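Household Goods Drive Opens at Jarcombe Community Center
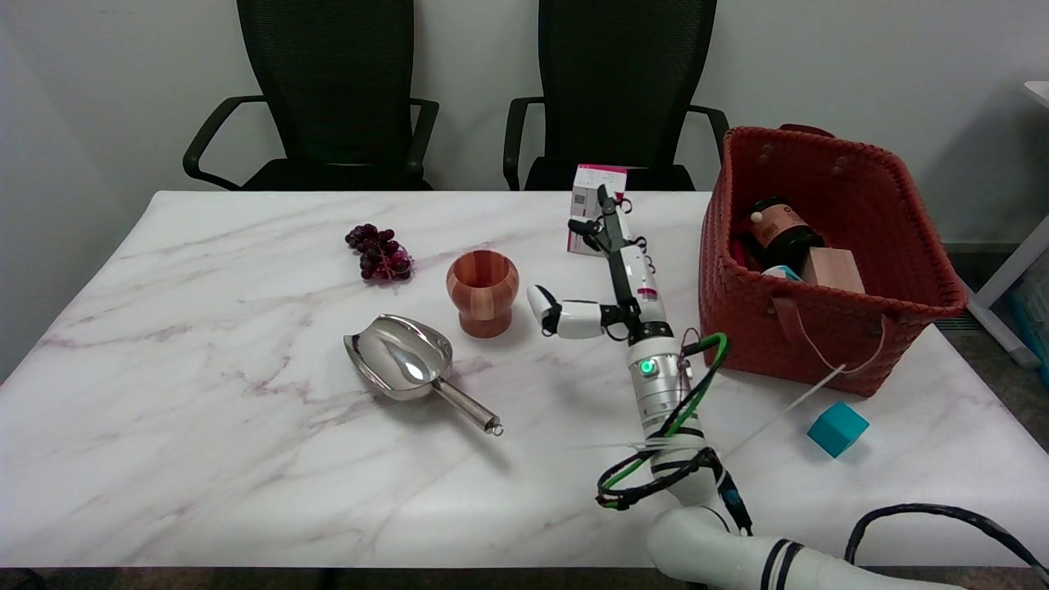

Page last updated: October, 4:15 p.m.

The Jarcombe Community Center has opened its annual household goods drive and will accept donations at the Pacheco Street entrance through the end of the month. Kitchen and table items are the main focus this year, following requests from families who have recently moved into the Pukotov Apartments.

Residents are invited to bring cups, goblets, serving pieces, scoops and other utensils in usable condition. Wooden and stainless steel items are both welcome. Small boxed goods may be included if the box is unopened. Fresh fruit, such as grapes, will be taken on distribution mornings only and should be handed directly to staff at the front table.

Last year's drive supplied 102 households and brought in around 560 individual items. The center has set a goal of 120 households for the current drive. As of this update, 57 have registered.

"Most of the requests we receive are for ordinary things that people use every day," said Kiprono Kombo, program coordinator at the center. "A good scoop or a sturdy cup will be put to use the same week."

Donations are accepted from 9 a.m. to 4 p.m. Glassware should be wrapped and labeled. The center cannot accept electrical appliances, mattresses or knives.

Households wishing to register may do so at the front desk or by telephone during office hours. Proof of address within Jarcombe is required. Registered households will be notified by mail of their collection time.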